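From: Seul-gi Chae
To: Anura club list
Subject: Re: [anura] Sandwich task, cheese step

On Friday, Gareth Ackroyd wrote:
> Cheese is still the worst step in the log. Do we keep closing
> from above, or write a separate approach for it? Also, did the
> controller change go in? My copy still has the old gains.

Gareth,

The controller change is in. Pull again and check that the config loads Cimon and not Lau. Closing speed is now 46 percent for every item, bread included.
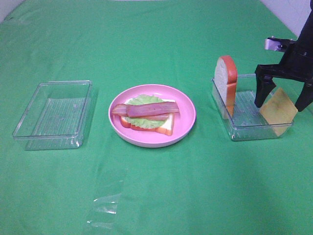 On the approach: I would keep one vertical descent and change only the finger targets. The planner treats each item as a flat box, and that is wrong for anything leaning. With the cheese tilted in the right-hand tray, one corner up against the far wall and a finger either side of it, the box center and the real center do not agree. I propose fitting a plane to the top face first, then placing the fingers from that. The upright bread slice at the other end of the same tray needs its own case — the fit will return the crust.

Two requests before the next session:

Yoon-hee, please label the cheese edges in episodes 100 to 200. Corners only, no masks.

Kosmas, the clear film on the cloth gives bright highlights. Can the segmentation threshold go up without losing the tray rims?

Episode 891 has a bad timestamp. Leave it out of training.

Seul-gi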